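May, notebook 8, kicking and ball flight

Started 9:20, Plinska training ground, lower pitch. Wind light from the road end when we set up, stronger by the time we packed. I didn't write down when it changed, which I'll regret further down.

Purpose: find out whether the Rilent landing points for goal kicks are good enough to base coaching on. The first-team staff already think they are. They have a slide with a cluster of dots on the left side and the words "predictable under pressure" over it, and the keeper has been told to go right more often. I want to know where the dots come from before anyone changes how the man kicks.

What we have on file: 166 goal kicks from league games, all tagged by Rilent from the single high camera. 44 of them have no landing point at all. The summary page drops those without saying so, and the percentages on the slide are worked out on what is left. I asked for the reason code on the missing ones and got "track lost", the same for every one. A short pass to the center back doesn't get lost. A long ball that goes above the stand roof and comes down in a crowd of players does. So I'd expect the missing kicks to be mostly long ones, and any claim about where he kicks long is then a claim about the long kicks that were easy to follow. I said this in the meeting and was told it would even out. Don't see why it would.

Set-up

Juma launcher on the six-yard line, middle of goal, feet chained to the plate. Match balls from the Bastos bag, all brought to the same pressure in the shed before we went out. Kadri Pärn on the halfway side with flags, me on the launcher, laptop on the bench under the shelter. Camera on the mast, same angle as the league ground as near as we can get it, though our mast is shorter and I don't want anyone quoting these numbers as if it weren't.

Landing spots marked by flag and read off by tape from the touchline and the goal line. Tape is slow and annoying and I trust it. Kadri calls the bounce, plants the flag, I log the ball number. First bounce only. If neither of us saw the bounce properly we throw the ball out, no guessing afterward.

Launcher settings: low, middle, high. Each to the left channel, center, right channel. No players on the pitch for the first block, then the under-age squad walking around in bibs for the second block, to give the tracker something to get confused by. They were told to stay clear of the flag area and mostly did.

Block one, empty pitch

Low balls: Rilent and the tape agree as well as I could ask for. No complaint.

Middle balls: agree to the left and center, drift on the right. The software puts the right-side landings short of where the flag is. Always short, never long. When an error leans one way I start looking at the camera calibration. Checked the corner points in the calibration screen and the far right corner was set on the base of the flagpole hole, and ours is outside the line. Moved it, reprocessed, drift got smaller and did not go away. Left it there.

High balls: bad. The track goes up, disappears, and comes back late, sometimes after the bounce. When it comes back late the software doesn't flag it. It draws a smooth curve through the gap and drops the landing point where the curve says. Looks lovely on the screen. On one of them the curve came down in front of Kadri, and the flag is well behind her. She has initialed the sheet next to that one.

So there are two kinds of bad data: the ones that come out blank, which we knew about, and the ones that come out filled in. The second kind worries me more. Nobody upstairs can tell a filled-in dot from a real one, and the export has no column for it. Wrote to Rilent support from the shelter asking how I turn the fill off. Automatic answer so far.

Block two, players walking

Worse for all heights, which I'd have bet on. What I would not have bet on is how it fails. It doesn't just lose the ball, it swaps it. Twice it went for a white sock, once for a cone somebody had left by the dugout. On the cone it was very confident and stayed there until the next launch.
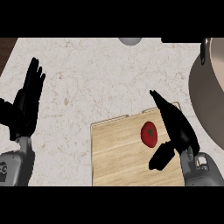
Ball detection is where I'd put the effort if this were my budget. The Rilent sheet says their detector "works in any lighting" and then shows tests on a clean green pitch with the ball sitting still, from straight overhead. I have no doubt it finds the ball there. A single red tomato on a cutting board would not give it much trouble either, and the pale, veined marble around the board is closer to what I'd call a fair background than mown grass is, at least there's some pattern in it. Our ball is white with gray panels, moving, seen against a gray stand, white lines, white socks and a sky that was more or less white all morning. If they want to convince me they can run it on that and send the misses along with the hits.

Kadri's idea was to run the colored winter balls for comparison. Did one short set before the break. Clearly better on the high ones, though it is a short set and the cloud had thinned by then, so I'm not claiming it. Also no use for the league footage, which is what the slide is made of. Still worth doing properly: if the colored ball fixes the high kicks then the fault is in finding the ball, and if it doesn't then it's in the geometry and we can stop arguing about contrast.

The keeper question

Came up at the break, as always. The staff note says his height (185) limits how he strikes from the hands and that this explains the left-side cluster. I can't find any working behind this. These are goal kicks, off the ground. His height from the hands has nothing to do with it. I think someone merged two notes. Asked for the original and am waiting.

Other explanations for the cluster that I find at least as likely, in no order:

The left winger is the best header of the ball in the squad and they aim at him. Somebody could ask the keeper this. As far as I know no one has.

Right-side landings read short, as in block one, so some of his long right kicks get counted as central. That alone would fatten the left side by comparison.

The blanks. See top of page.

I don't say the cluster is false. He may well go left all the time. I say we can't tell from these dots, and "predictable" is a strong word to put in front of a keeper going into the last part of a season on numbers like that.

Things I did wrong

Wind not logged when it changed. The high balls in block two may have been pushed more than the ones in block one, so don't compare those two sets on distance, only on whether the track was kept.

Launcher plate crept back during the high settings. Noticed late. The tape readings are still good, they don't depend on the launcher, but the "same setting" label is looser than it sounds.

Forgot to save the raw video for the first few low balls before reprocessing. Only the processed version is left. They're the least interesting balls of the day but it was sloppy.

Kadri thinks I'm too hard on the middle-height results and that for those the thing is usable. She may be right for left and center. I'd want a second day in flat light before signing that. Her note is stapled in after this page so it doesn't get lost under mine.

To do

Go through the 44 by hand on the league video and mark the landing by eye, both of us separately, no looking at each other's sheet. It will be dull. Then see which way they went and how long they were.

Pull a handful of the ones that do have a point, long ones only, and check for the filled-in curve. If the ball is out of sight at the bounce the point goes in the bin whatever the screen says.

Chain the launcher plate at both ends.

Get the wind meter back from the athletics people. It has our tape on the handle.

Ask for the slide to be pulled until the hand check is done. Sent this at 14:10. Reply: "noted".

Colored balls again, full set, same three heights, white balls in between so the light is shared out. Kadri to launch this time, I'll take the flags.

Bastos ball number three leaks. Was soft again by the end, marked it with a cross and put it in the kids' bag.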